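5 min read
12 comments | 8 shares

Subject: Re: Long white desks, and where the keyboard ought to go

On Monday, 27 Nov 2023, a list member in Oltville wrote:

> We have finally got the keys to the new room and I am trying to decide
> between one long desk and several small ones. The walls are white and the
> light is lovely, so I'd like to keep it looking open. My worry is cables.
> Our last place had them hanging down in front of everybody's knees. Also,
> does anyone have strong feelings about monitors? I've inherited far more
> of them than I know what to do with, all different sizes.

Dear all, and a special hello to Oltville,

What a nice problem to have! I have been meaning to write to the list for ages and your message caught me with a fresh cup of coffee, so I'm afraid you are going to get the long version.

We went through all this at the Dudarley room last February. There were people for small desks and people for one big desk, and I was firmly a small desk person until I sat at a long one for a whole afternoon and found out how pleasant it is to be able to slide your papers sideways and still have somewhere to put your elbows. So we went for long and white, and I have not looked back. White does show every coffee ring, I'll grant you, but then you see the ring and you wipe it up, and on the dark desks at Trutadberg I suspect they just stayed there.
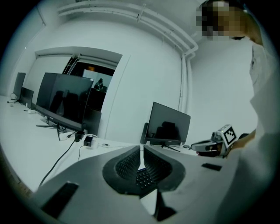

As for monitors, my feeling is that you should let the biggest one decide things. Find the spot where it can be turned a little without catching the windows, sit down in front of it, fuss with it until your neck is happy, and only then bring in the smaller ones. We did it the other way around at first, lining everything up like books on a shelf, and it looked very smart and was miserable to work at. Glossy screens are the worst for this. Whatever is behind you will turn up in the glass, and in a white room that's a good deal of brightness to be looking at all day (I moved one of ours three times in a week before I was satisfied, and I still give it a nudge now and then).

If you have more monitors than people, please do put a couple away in a cupboard. I know it feels wasteful. They will still be there when you want them, and in the meantime you'll have your desk back.

Now, cables. I could go on about cables until supper. The best thing we did was to put the power strip along the back edge of the desk, up on top where you can reach it, and stop pretending that everything could be hidden. It isn't the prettiest sight in the world, and those fat black adapters always want the space of two plugs, but it beats crawling around on the floor with a flashlight in your teeth. We also got one of those cable trays from Chala that hang underneath. I think it was a good tray, but we put it up a bit too far forward and I hit my knee on it every single time I sat down, so if you buy one, measure from your own chair first.

The keyboard question in my subject line is a separate matter and I know we have argued over it here before. I like mine close to the front edge. I can rest my arms the way I want to, and the whole middle of the desk is free for notes and cups and whatever else has wandered in. Full-width keyboards do take up room, but I use the number keys constantly and would miss them terribly. Roll your sleeves up, pull your chair in, and type a page or two before you settle on anything!
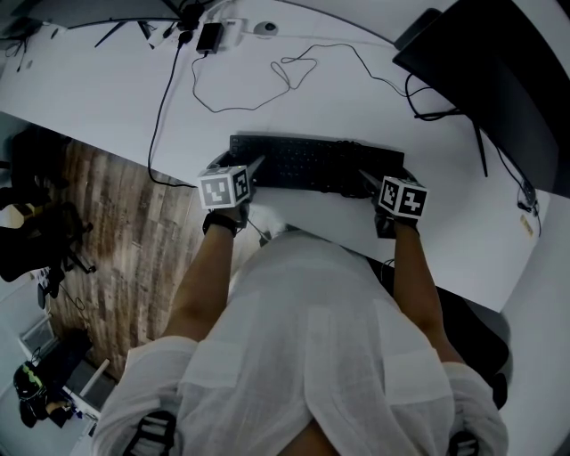 Oltville has since written to say that the front edge is all very well for people with long arms, but that anybody shorter ends up with the chair pushed halfway across the room, and could we please talk about chair height before we talk about anything else. Fair enough! I had left chairs out entirely. Ours are adjustable, with 4 inches of travel between the lowest and the highest setting, and even so I keep a footrest under my end of the desk. I would start with the chair, then, and get your feet flat and your shoulders down, and after that see where your hands land.

I still have the measurements from Dudarley in a folder somewhere and will gladly send them along. Do let us know what you choose, and save me a spot near the window.

Warmest wishes to everyone

Enjoying the list digest? Sign up for our newsletter.
We use cookies to remember your reading preferences. Accept | Manage settings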